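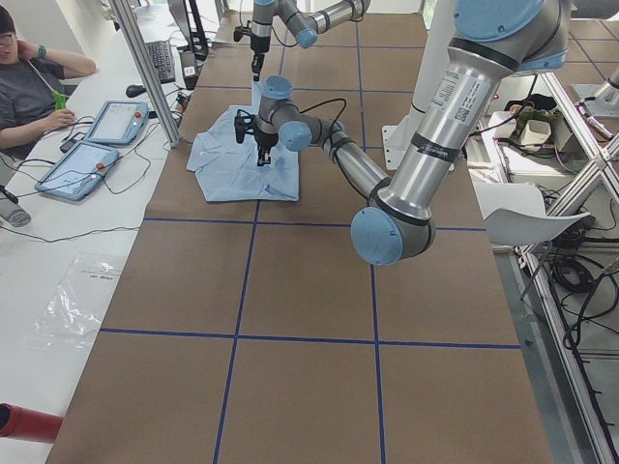

Stekwood Paper Crafts Project
Progress report, second period, to end of August
Prepared by Larysa Skoryk for the Demchenko Fund

1. Status

The second period covered the folding-card patterns and the printed instruction sheets. Both are complete except for the items in section 5. Spending is within the grant. No change to the end date is requested.

2. Card patterns

The set now holds the gatefold, the stepper, the easel card and the box card. Each pattern is drawn for both letter-size and 12 x 12 stock, and each has a cutting layout, a score layout and a short list of the layers that go on top.

The stepper was redrawn. In the first version the side panel was scored at 1 inch intervals and the steps stood proud of the envelope when the card was folded flat. The score lines are now at 3/4 inch and the folded card fits a standard A7 envelope with a plain insert. With foam pads under the top layer it does not fit, and the sheet says so.

The box card was tested with one, two and three crossbars. Three crossbars made the sides bow on lighter stock. The published pattern uses two, with the crossbar tabs cut at 1/2 inch and glued on the inside of the side panels.

3. Stock and adhesive trials

All patterns were made up in 80 lb and 110 lb cardstock. The 110 lb stock cracked along the fold when scored against the grain, most visibly on dark colors with a white core. A grain arrow has been added to every cutting layout.

Wet glue and double-sided tape were compared on the box card. Tape held on the flat layers but lifted at the crossbar tabs after repeated folding. Wet glue held on all tabs when clamped for 4 minutes. The instructions now call for wet glue on tabs and leave the choice open elsewhere.

The Elby die set was used for the decorative layers. The small oval and the leaf spray cut cleanly in one pass. The lace border needed a second pass with a shim on 110 lb stock, and even then the waste had to be pushed out with a needle tool. Makers without a die machine can use the tracing outlines on the back of each sheet.

4. Printing and distribution

The print run was 800 sets, delivered by Vukgate in one batch. Of these, 300 went to library craft tables and senior centers, and the rest are held in stock for the fall sessions. The online pattern files were downloaded 1676 times in the period. Downloads are not broken down by pattern, so no statement can be made on which card is the most used.

One printing fault was found. On the easel card sheet the dashed score line printed too faint to follow under normal room light. A corrected page has been placed online and a paper copy will be slipped into the sets still in stock.

5. Open items

Large-print version of the instruction sheets: text done, diagrams not started.
Envelope template for the box card: drawn, awaiting a test cut.
Spanish translation: first draft received, measurements to be checked against the English sheets.
Easel card correction: reprint ordered from Vukgate.

6. Budget

Cardstock came in under the planned amount after the change to a single supplier. The difference has been moved to the reprint, within the materials line. The die set and replacement cutting plates were charged to equipment. Nothing has yet been drawn from the translation line.

7. Next period

Work will move to envelopes and gift boxes, using the same sheet format. The large-print diagrams will be finished first. Feedback forms from the fall sessions will be attached to the next report.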